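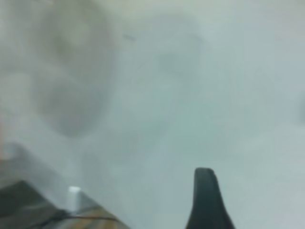 Wrist camera checks before a recording session – what's your rule?

gridlock_ty
We're writing a short procedure for our two arms at the Danbridge site. Right now it says wipe the lens, check focus, record. At very close range the view is mostly pale blur with one black finger in it. Do you keep those frames or set a minimum distance?

okeke_bench
Keep them. Our rule is that a fingertip has to be visible at all times. If the tip is in view and fairly sharp, the camera hasn't shifted. Background blur up close is normal with a fixed lens.

marl77
Disagree. We throw out any run with more than 100 blurred frames in a row. Out of 400 runs we lost 4, so it's cheap.

okeke_bench
Depends on the task. If you're picking flat things off a table, the close part is the part you need.

Colwood_Dan
Separate point: cables. Ours says no loose cable inside the reach of the arm, taped down or routed behind the base. I can see a thin black one lower left in the OP's shot. Might be out of reach, can't tell from there.

gridlock_ty
Fair. I'll add a line for cables. We don't have one.

marl77
Put it before the lens step. People stop reading after step 2.

Colwood_Dan
Also write down who can move the camera mount. At Colwood it's one person per shift, and any change goes in the log with the time.

gridlock_ty
OK, draft for Sunday: cables, mount, lens, fingertip in view. Blurred frames get flagged and kept for now – marl77, I know.

marl77
Flagged is fine. Just don't mix them in with the rest.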